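# Two Arms at the Sink

The Collico kit arrives in two boxes, and the heavier one holds the arms. They come assembled, wrapped in foam, with the grippers already fitted. Everything else is up to the buyer: the stand, the cables, the power supplies, and a Monday afternoon if you have one to spare.

Collico sells the two-arm set for $2,779. That puts it well above the hobby arms that schools buy and far below anything a factory would order. The company's idea is that small labs, repair shops and determined amateurs will pay for a pair of arms that can work in an ordinary room, without a cage or a special bench.

Damir Dimitriou tested the kit for 24 days in March, most of them in a home kitchen. He used to set up packing lines for Skjelbred and now rates equipment for smaller buyers. His list of chores was short: pick up a bowl, move a sponge, stack plates, put a spoon down where it belongs.

"A kitchen is a hard place to start," he says. "Steel bowls shine, plastic bags change shape, and the light moves all day." 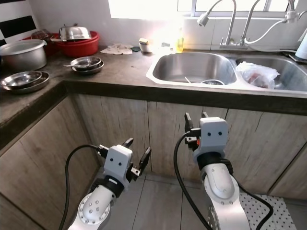

Setup took him most of a day. The manual covers the arms well and the software badly, and two pages on calibration appear to have been written for an older model. Once calibrated, the arms held their settings for a week before one needed to be done again. Collico says a new manual is on the way but gives no date.

The arms are driven by hand through a pair of matching controllers, which cost extra. A user moves the controllers and the arms follow. The motions can be saved, played back or used to train a program called Destell, sold by subscription. Dimitriou recorded 70 runs of the bowl task before he was happy with what Destell did on its own. It managed the sponge much sooner.

Stacking plates went poorly. The fingers could hold a plate by its rim, but setting it down flat on another took several tries, and he gave up on playing the motion back. Spoons were fine if the handle stood clear of the bowl.

His main complaint is the cables. They need slack so the arms can reach, and slack gets in the way. He moved the power supplies twice. Zumix, which makes a rival set, runs more of its wiring inside the arm, but its cheapest pair costs $1,000 more and ships without grippers.

Replacement fingers are sold in pairs and go on with a hex key. The warranty lasts one year and leaves out water damage, so anyone planning to work near a running tap should read it before ordering.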